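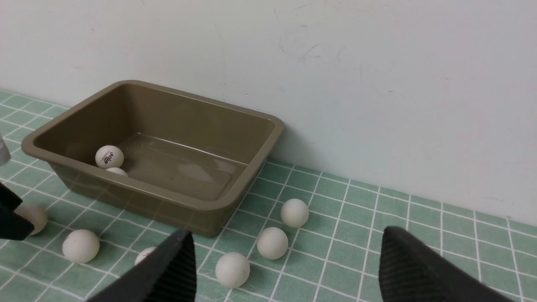
Why did indoor sports clubs in Skivomstead lose members? Mostly the halls closed earlier in the evening, and people who worked late could no longer come.

Our project looked at three clubs: badminton, table tennis and indoor bowls. The town has 2,801 residents and one public hall, on Rornel Road. We put a questionnaire through 200 doors in July and spoke to club members on a Thursday evening. Edvin Sjögren did the interviews and Oda Kvam typed up the forms.

The hall used to shut at 10 pm. It now shuts at 8.30, which leaves bowls with one short session. Table tennis moved to the old school gym – cheaper, but colder in winter.

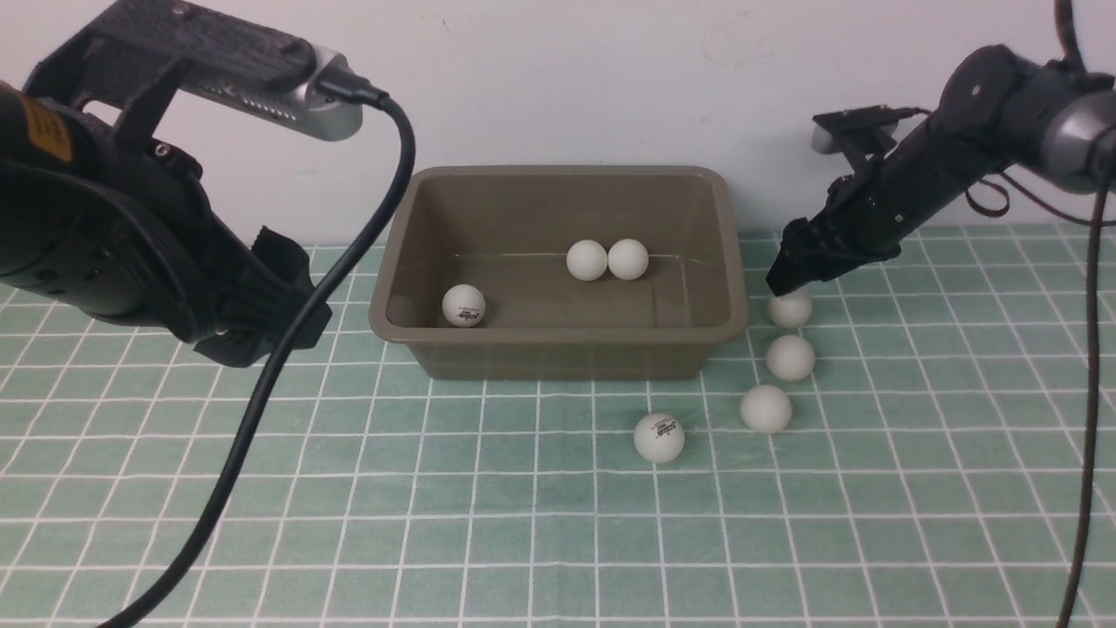
Savita Vishwakarma told us that the closing time was only part of it, and that the bus from Bokow stopping at seven had done more harm to badminton than anything the council decided.

We had not asked about buses on the form, so we could not check this against the other answers. Some 12 people mentioned travel in the comments box anyway.
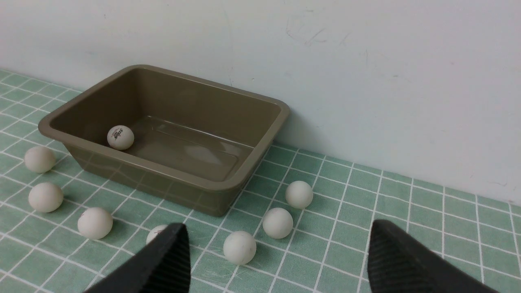 What we would change

The form was too long. Several came back with the last page blank. We would also ask people's working hours, and visit bowls in the morning as well.

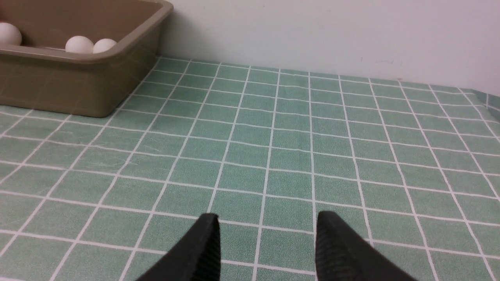
Fig. 4. White balls in a tan plastic bin.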